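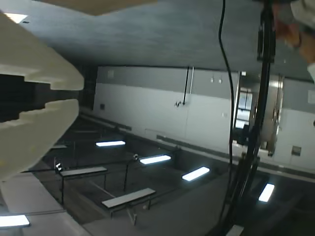 Ticket: Aerts room thermostat keeps losing the receiver, heating stuck off (or on)
Site: Brimden, upstairs room, Stirurton
Status: Resolved

Opened by customer

Hello all, and thank you in advance to whoever picks this up. I'm sorry it's a long one, but I would sooner give you too much than have you come back asking for the bit I left out.

We have one of your wireless room thermostats upstairs, and a receiver downstairs in the boiler cupboard that it talks to. It was fitted in August and behaved beautifully for weeks, though I suppose it had very little to do in the warm weather. Now that the mornings are cold it has begun losing touch with the receiver. The little aerial symbol on the thermostat goes hollow, the light on the receiver turns from green to red, and after that whatever the boiler was doing it carries on doing. If it was off, we shiver. If it was on, we all end up in shirtsleeves with the windows open, and I lie awake thinking about the gas bill!

What I have tried so far:
New batteries in the thermostat (a fresh pack, both the same make).
Turning the receiver off at its switch, waiting a minute, and turning it on again.
Pairing the two together again, following the leaflet. It worked first time and I was very pleased with myself, and then it dropped out again before lunch.

The boiler itself is a Davton and seems perfectly healthy. If I press the override button on the receiver it fires up straight away and the radiators get hot, so I don't believe it's to blame.

Reply from support

Good morning, and please don't apologise for the length, it saved me asking half my usual questions. My name is Khải Vi and I'll be looking after this one until it's sorted.

I agree with you about the boiler. If it lights on the override then the wiring between it and the receiver is sound, and we can leave it in peace. What we are looking at is the radio link, and that usually comes down to distance, something metal in the way, or a weak battery. Could you tell me:

What the signal reading says. Hold the menu button until the screen changes, then press the down arrow until you see SIG. It goes from 0 to 9, and we like to see 4 or better.
What the thermostat is fixed to, and whether anything has been moved near it or near the receiver since August.
Whether the drop-outs come at a particular time of day.

Customer

Found it! SIG says 2, and now and then it dips lower while I stand there looking at it, which made me feel quite guilty, as though I were leaning on it.

The thermostat is on the wall by the door, on the plate your fitter put up. It hasn't been moved. Downstairs is another matter. We had a clear-out at the end of the summer, and a tall steel cabinet full of paint and odds and ends went along the landing outside the boiler cupboard, flat against the very wall the receiver is on. I had not given it a thought until I read your message. As for the time of day, it's mostly early, before ten or so, but I wouldn't swear to it. I've only been writing it down since I opened this ticket.

Reply from support

The cabinet is my favourite suspect so far. A big sheet of steel right behind the receiver will soak up or bounce back a good part of the signal, and a full cabinet is worse than an empty one. I know they are horrible things to shift, so let's find out whether it's worth the effort first.

Please take the thermostat off its plate (it slides upwards, and it will run quite happily on its batteries) and carry it down to the landing. Stand on the far side of the cabinet from the receiver and note the SIG reading. Then open the boiler cupboard door, stand in the doorway, and note it again. Give it a good 60 seconds in each spot, as the number is slow to catch up.

Customer

Done, with a cup of tea in the other hand. Behind the cabinet it read 3. In the doorway it read 9, almost at once. I was only a few steps from where I'd started, so I think that settles it.

Two of us emptied the cabinet and walked it along to the other end of the landing, where to be fair it looks a good deal better anyway. With the thermostat back on its plate upstairs the reading is 6, and it has stayed there all afternoon. I've been working up here the whole time and keep glancing over at it -- the aerial symbol is solid and the room is comfortable for once.
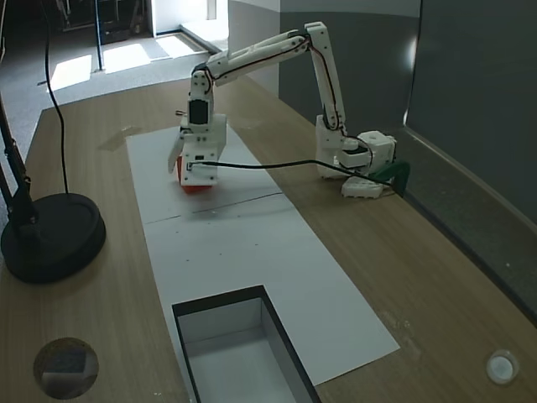 Reply from support

That's lovely news, and thank you for doing the heavy lifting. A steady 6 is plenty for a room on the floor above. I'd like to keep the ticket open for a few cold mornings before we call it mended, as those were when it used to misbehave.

One small thing while you wait. After a run of drop-outs the receiver can hang on to an old fail-safe setting, which makes the boiler come on for a short spell every hour whether you want it or not. To clear it, hold the override button until the light blinks amber, then let go. You won't lose your heating times, they are kept in the thermostat.

Customer

I held the button, got my amber blink, and all the times were still there when I went up to check. I'm relieved, because it took me most of an evening to put them in.

I do have one question, if it isn't cheeky. Should I be turning the thermostat right up when I come in to a cold room? There is a difference of opinion here, and I have been told to ask an expert.

Reply from support

Not cheeky in the least. Turning it up high won't warm the room any faster, as the boiler works just as hard either way, and you are likely to forget and overshoot. Set it to the temperature you want and leave it be. If the room is slow to warm, have the heating start some 30 minutes earlier in the morning programme.

Customer

Then I owe somebody a biscuit. I've moved the start time as you suggest.

We have now had several properly frosty mornings and not one drop-out. SIG was 6 each time I looked, apart from once when it was 5 and the cupboard door had been left with the ironing board propped against it. Please do close the ticket, and thank you, Khải Vi, you have been very patient with me.

Closing note from support

Cause: steel cabinet placed against the wall behind the receiver.
Fix: cabinet moved along the landing, receiver fail-safe cleared.
Parts sent: none.
The customer can reply to reopen if the receiver light goes red again.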